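Thin cords keep twisting up, how do you get the kinks out?
Asked in Home & Repair - 3 answers

I have a drawer full of thin cords and most of them have a permanent curl. The worst is a long one that came with a Grillden desk lamp. It sat in the box wound tight for 26 months and now it won't lie flat. Is there a way to relax it or do I just replace it?

Answer 1 (accepted)
Unplug it first. Lay it out on a table in one big open loop, no crossings, and leave it there overnight in a warm room. If it still curls, run it slowly through your fingers from one end to the other and let the free end spin. Don't pull hard, the wires inside are thin. When you put it away, coil it loosely and turn every second loop the other way. Check the part next to the plug too - if the jacket is cracked there, replace it.

Answer 2
just buy a new one, they're cheap. I got an Edell cord in August and no problems

Answer 3
Agree with the first answer. I did 20 minutes with a hair dryer on low and then left mine on the table. Worked on the rubber ones, less so on the stiff plastic kind. I don't wrap cords around my hand anymore either, I just lay them down in a wide loop.

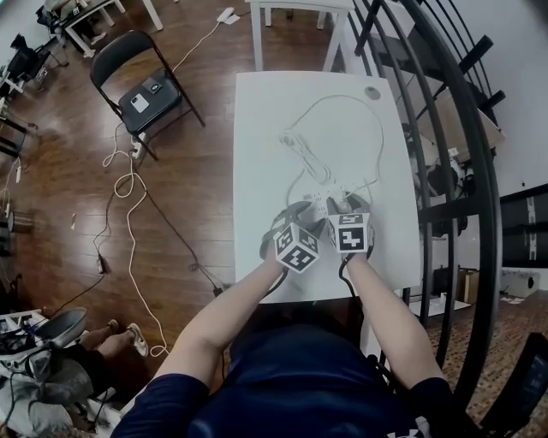
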